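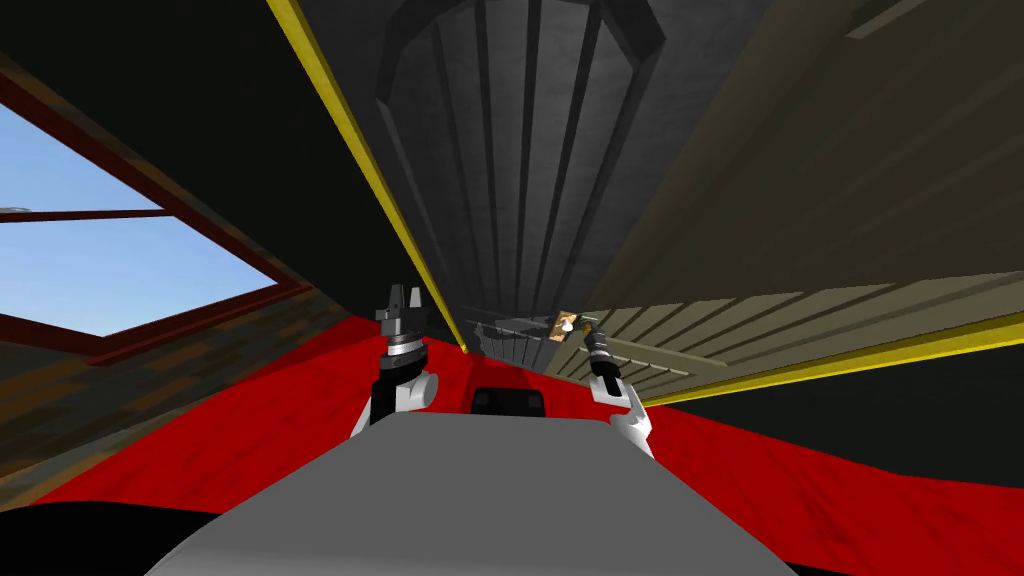
Bodthorpe Forum > Flooring > Red oxide floor paint lifting in a storeroom

jrusnak
Concrete slab, painted red two years ago with Sakalauskas one-part. It's peeling in patches the size of a hand near the outside wall. Humidity meter reads 89 percent in December with the door shut. Is this a prep failure or moisture from below?

gerside_k
Moisture. One-part paint on a slab with no membrane will always let go at the cold edge. Tape down a square of plastic sheet and leave it overnight.

Erkus
Disagree with "always." I have the same paint on a 1960s slab with no membrane and it has held. More likely the surface was never ground. Does the back of a flake have gray dust on it?

jrusnak
Yes, a fine layer.

Erkus
Then the top of the concrete came off with the paint. Weak surface. Grind it, vacuum, prime, recoat.

gerside_k
Dust on the flake doesn't rule out vapor. Salts push the surface apart and leave the same powder. Do the sheet test before renting a grinder.
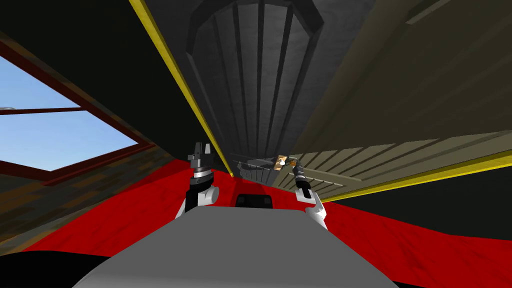
Red floor, gray in front

Kristýna Machala
One night is too short for the sheet test. Leave it 3 days, all four edges taped, one sheet by the wall and one in the middle. If only the wall sheet fogs, look at the outside drainage first.

Erkus
Fine, but he'll be grinding either way.

jrusnak
She. Jozefína. Sheets went down at 7 this morning. Does the primer have to be the same brand as the paint?

gerside_k
No. Same chemistry, though. Check the data sheet for the moisture limit.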